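Foam Shape Board – Frequently Asked Questions

What is included in the set?
One square green board with four holes, the pieces that fit them, and a cotton bag. The holes are a cross, an octagon, a square and a circle. Orange foam blocks are sold separately.

For which age is it?
We recommend it from 24 months, always with an adult near. Gladys Mushi, who tests our sets in her playgroup, starts with only the round piece and gives the others later.
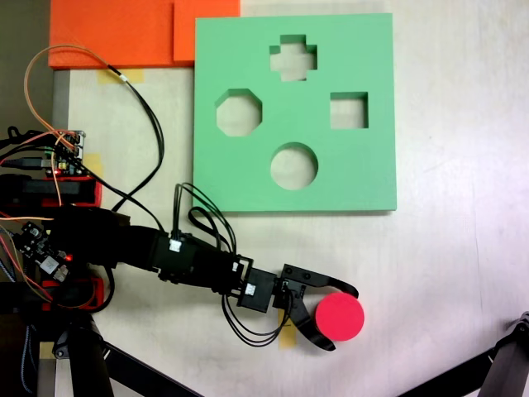

Please note that the round piece is the easiest one, as it can be turned in any direction and still goes in. The cross is more difficult. The child must turn it until all the arms are in line.

Does the board need to be fixed to the table?
On a smooth table it can slide. Two small strips of masking tape under the corners are enough – please do not use strong glue.
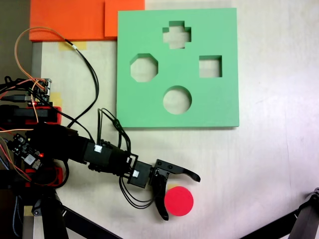
Green board with its four openings, red round piece on the table.

How do I clean the foam?
Use a damp cloth and a little mild soap. Do not put it in the dishwasher or in the sun to dry, because the foam can bend.

I lost one piece. Can I buy only this one?
Yes. Write to Nermin Duman at our Kurtuluş shop and tell her the shape. We send single pieces in about 6 working days.

Can schools order a larger quantity?
Yes, Kaan Ağca prepares the offers for schools. Orders placed before October keep the present price.

Last updated: Jun 20, 2026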